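Section 4. Building and Publishing an Obituary Page

By now you have signed in to Grevulent and opened a family file, so the hard part of the setup is behind you. In this section we go through the obituary page itself, from the first blank field to the moment it appears on your funeral home's site. Please take your time with it. Families read these pages over and over, and they often print them and keep them in a drawer for years.

Before you begin, have the signed family worksheet beside you. If you took the details over the phone, read the spelling of every name back to the family first.

1. From the family file, choose Pages, then New Obituary. The full name comes across by itself, but the nickname does not, so type it in the Known As box if the family wants it shown.

2. Enter the dates of birth and death. The age is worked out for you. If it looks wrong, check the birth year before you change anything else.

3. Pick a layout. Barano is the plain one, with the portrait on the left and the text beside it. Atallah puts the portrait at the top and suits a longer life story.

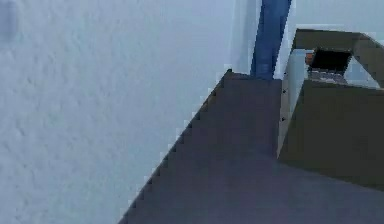

4. Type or paste the life story into the main box. If you paste from an email, press Clean Text afterward, or you may end up with odd line breaks in the middle of sentences.

Note: The short notice for the newspaper is a separate box and holds up to 788 characters, counting spaces. Anything past that is dropped when the notice is sent, so keep an eye on the counter under the box.

5. Add the survivors and those who died before. Use one line for each person and drag the lines into the order the family gave you. Stepchildren and former spouses can be a tender subject, so follow the worksheet to the letter and call the family if something is unclear.

6. Fill in the visitation and service times. Leave the box blank if the service is private, and tick Private Service below it.

Caution: Do not put the family's home address in the service box, even when the meal afterward is at the house. The page is open to anyone.
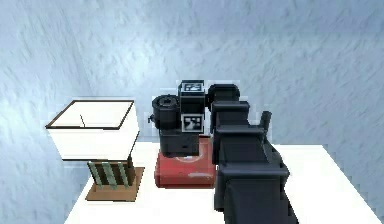 7. Choose how the guest book should work. With Hold for Review on, each message waits until someone in your office approves it. Messages left waiting for 15 days are sent to the archive, where you can still find them under Pama Records.

8. Press Preview and send the link to the family. The link stays open for 51 hours, and you can renew it as often as you like.

9. When the family has approved the page, press Publish. Corrections can be made at any time afterward with Edit Live Page.

If a page will not publish and you see message 862, a required date is missing. Go back to step 2. For anything else, write to Abla Saab at the help desk and include the file number from the top of the page.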